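Household tips: teaching the gripper to tidy a bed

I've been recording household jobs with a hand-held gripper for Ballum since December, mostly at home in the evenings, and I've picked up a few habits that might save you some bother. If you've signed up for the same sort of thing (my sister-in-law does hers through Huttunen, slightly different kit, same idea), help yourself!

Beds first, as they're what I get asked for most. Leave the bedding as you'd really have it. I used to smooth everything flat before I started and my clips came back marked "too easy", which was a bit galling after all that straightening. A busy blanket is fine, and so are pillows shoved up against the headboard.

Go in low and slow. Press the fingertips into a fold, close them, wait a moment, then lift. If you snatch at it you only get a pinch of fluff, and the poor robot will learn to snatch as well. With dark cloth I look for a trim or a seam, something I can keep my eye on while I'm working.
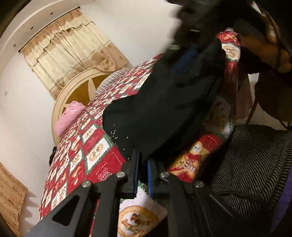

Fingertips into the black cloth, Christmas blanket underneath.

Keep your other hand out of it unless the job sheet says two hands. I'm dreadful for this, I see a corner flop over and want to tuck it in! One trick is to hold a tea towel in the spare hand until you've got used to it.

Wipe the grip pads every 30 goes or so with a barely damp cloth. Lint builds up and then silky things slide straight out. Don't use washing-up liquid, it leaves them slippery for ages.

Do short sessions. I manage 80 clips on a good day, in batches with a cup of tea between, and after that my wrist starts complaining and the grasps get sloppy. A rolled towel under the elbow helps when you're leaning over a mattress.

If you drop something, carry on and pick it up again. Ballum keep those ones, so there's no need to start over. Kurkura's sheet says the opposite, so do check yours before you bin anything or send it in.

Next time I'll do socks, which are harder than they sound.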